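土曜。朝から雨。8月の雨は涼しくもならないので、降っている意味がよくわからない。

メモアプリのSiltesierが来月末でサービスを終える。知らせのメールは先月来ていたらしいのだが、「大切なお知らせ」という件名のメールは私の中では広告と同じ棚に入っていて、今朝になってアプリのほうから真っ赤な帯で告げられた。「あなたのメモをお持ち帰りください」だそうだ。居酒屋の傘立てみたいな言い方である。

使いはじめたのがいつだったか、もう思い出せない。有料プランに入ったのは、無料のままだと起動のたびに紙飛行機のアニメーションが出て、それを見るのが嫌だったからだ。紙飛行機を消すために毎月払っていた。機能のためではない金というのは、家計簿のどこに書けばいいのだろう。

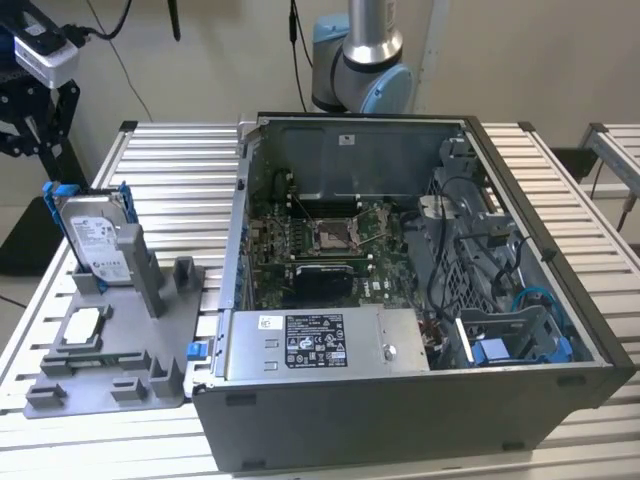 *横倒しのケース。側板なし、CPUソケットは空。*

## 午前、書き出し

まず書き出しボタンを探した。設定の中にはない。アカウントの中にもない。結局「ヘルプ」の「その他」の「ご不明な点」の中にあった。ご不明だったのは確かなので、分類としては正しい。

押すと「準備ができたらメールでお知らせします」と出た。そのメールを見落とさないよう、午前中いっぱい受信箱の前に座っていた。先月の自分に見せてやりたい勤勉さである。

届いたのは11時過ぎ。ファイルを開くとメモは241件あった。思ったより少ない。毎日何かしら書いていた気でいたのに、私の思索の蓄積は圧縮すると写真一枚より軽い。

しかも中身がひどい。「あれを忘れない」とだけ書いたメモがある。あれとは何か。「青いほうじゃない」というのもある。どこかの店で誰かに頼まれて書いたのだろうが、青くないものを私はちゃんと買ったのだろうか。題名だけで本文のないものもずいぶんあって、「新しい生活」という題のメモも本文は空だった。

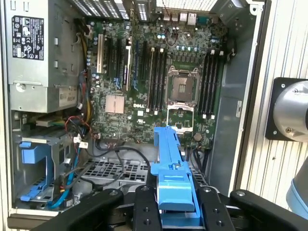 *左上が電源ユニット。シールの表示は685W。*

引っ越し先はPanăにした。評判がいいのと、買い切りなのと、名前の最後についている記号が気になったのと。検索するとき毎回その文字が出せず、仕方なくPanaと打つのだが、それでも出てくる。アプリの側が大人だ。

もうひとつ、Cotthorpeというのも候補だった。こちらはメモ同士を線でつないで星座のように眺められる。試しに入れてみたところ、初回の案内が長く、「知識の庭へようこそ」と言われたあたりで閉じた。牛乳と電池の買い物メモを庭に植える気にはなれない。

## 午後、読み込み

Panăの読み込みは早かった。早すぎて疑わしいので確かめたら、案の定、改行が全部消えていた。買い物リストが一行につながり、「卵ねぎ単三洗剤」という見たことのない品物になっている。漢詩の一節のようでもある。

日付も壊れた。すべてのメモが今日作られたことになっている。つまり今日の私は、年末の掃除の段取りを考え、確定申告に文句を言い、花粉の薬を調べ、「あれを忘れない」と誓ったわけだ。充実した一日だった。

サポートに問い合わせようとすると、先によくある質問を読めと言う。読んだ。「改行が消える」の項目があり、答えは「書き出し時の形式をご確認ください」だった。書き出したのはSiltesierで、Siltesierの書き出しには形式を選ぶ欄がない。確認はした。欄がないことを確認した。

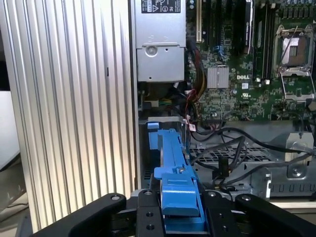 *青いドライブキャリアとアルミの側面。*

3時のコーヒーを飲みながら、変換用の小さなスクリプトを書くことにした。こういうとき自分で書こうと思うのがよくない。手で直せば1時間で済むものを、4時間かけて自動化するのが趣味なのである。仕様はこう決めた。

- 日付は元ファイルの中から拾って、各メモの先頭に書き足す
- 改行は元ファイルのものをそのまま残す
- 本文が空のメモは別のフォルダへ

最初に動かしたときは、日付がすべて1970年になった。機械にとっての世の始まりだ。ミリ秒と秒を取り違えると人は簡単にここへ飛ばされる。二度目は日付が合ったが、絵文字がひとつ残らず四角になった。もともと絵文字をそんなに使う人間ではないつもりだったのに、四角だらけの画面を見るとどうもそうでもない。三度目でなんとかなった。

空のメモのフォルダには、ほとんど55件が集まった。「ほとんど」と書くのは、空白文字が一つだけ入っているメモを空と見なすかどうか、まだ決めかねているからだ。何かを書こうとしてスペースキーだけ押して、やめた。それは空なのか。夕方の台所でこんなことを考えているとは、昼間の自分も思っていなかったはずだ。

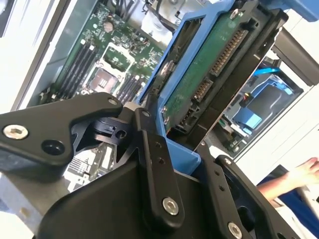

## 夜、Rellside

ここまでやって、Rellsideのことを思い出した。家計簿アプリで、Siltesierと連携させてあったのだ。レシートを撮ると品目がメモのほうに送られる。その連携も当然なくなる。

Rellsideを開くと、こちらはこちらで「連携先に接続できません。再試行しますか?」と訊いてくる。まだサービスは生きているのに、今朝の書き出しで何かが切れたらしい。再試行する。接続できません。再試行しますか。三回つきあって、いいえを押した。「本当によろしいですか?」と来た。別れぎわの長いアプリである。

つなぎ直す先にPanăはなかった。一覧には聞いたことのないサービスがずらりと並んでいて、なぜかCotthorpeはある。知識の庭にレシートを植えよということか。しばらく画面を見ていたが、連携は切ったままにした。そもそも送られてきた品目を読み返したことは一度もない。

解約の手続きもついでに済ませた。Siltesierは最後に理由を選ばせる。「料金が高い」「使い方が難しい」「他のサービスに移る」「その他」。閉じるのはそちらなのに、と思いつつ「その他」にして、自由記入欄に紙飛行機のことを書いた。送信すると「ありがとうございました」の文字とともに、紙飛行機が画面を横切っていった。有料会員をやめたからである。

空のメモはまだ捨てていない。「新しい生活」だけPanăに移した。本文はあした書くかもしれない。

雨はまだ降っている。夕飯に卵を使おうとしたら切れていた。リストには入っていたのに。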